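Monasen (robot arm project)

Monasen is a home-built tabletop robot arm project developed at Prulluvia, a shared workshop, and documented in the open for anyone who wants to try the same thing. It is best known for its pushing setup, in which a plain rod moves small plastic shapes around on a wooden board. The project has a small but very lively following among hobby builders, and it is easy to see why - the idea is simple enough to explain in a minute and deep enough to fill a winter of evenings.

Background

The project grew out of Ellis, an earlier arm built at the same workshop. Ellis had a two-finger gripper that took most of its builders' time. Fingers slipped, cables came loose, and a good part of every session went into repairs. Monasen dropped the gripper completely and kept only a stick. Work on the new setup began in July, and the first usable version was running after 11 weeks.

Pushing looks like a step down from grasping, but it is a wonderfully rich problem. A block pushed slightly off center turns as it slides. A cylinder behaves differently from a cube, and a star can catch its points on a neighbor and drag it along. Working out where a shape will end up takes real planning, and small mistakes add up fast.

Board and shapes

The work surface is a butcher-block style board of light, maple-colored wood, set on a blue perforated table. The grid of holes makes it easy to shift fixtures and put them back in the same spot, a feature the builders praise at every chance they get. 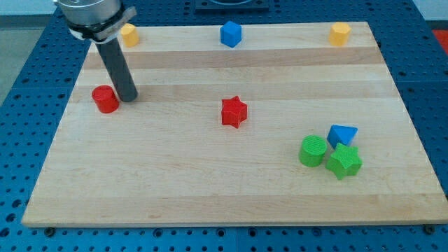 Shapes in the set include cubes, cylinders, hexagonal prisms, triangular prisms and stars with five or six points, in red, blue, green and yellow. They come off the workshop's own 3D printers, and the model files are shared with the build notes. Bright colors were chosen early on, so that a basic overhead camera could tell the pieces apart under ordinary room lights. Printing a full set takes 7 hours on the workshop's older machine.

The rod

The pushing tool is a long, dark grey rod with a rounded tip, held at the end of the arm by a clamp band. The rounded tip was a lovely small improvement. Earlier rods had a square end that dug into the wood whenever the arm dipped a little too low, and the first board still carries the marks.

Software

Control runs on Sirnico, a small program written for the project. It keeps a list of the shapes, plans one short push at a time, and checks the camera again before choosing the next. Short pushes are slow - but they recover well when a piece spins the wrong way. In one long trial Sirnico was given 131 sorting tasks and finished 52 of them with no help. The builders were delighted, and posted the failed runs next to the good ones so that others could learn from both.

Current work

Recent versions have focused on crowded layouts, where two or three shapes touch and have to be teased apart before sorting can begin. A lighter rod and a second camera are also being tested.

Contact the Monasen project | Copyright Prulluvia Workshop | Back to top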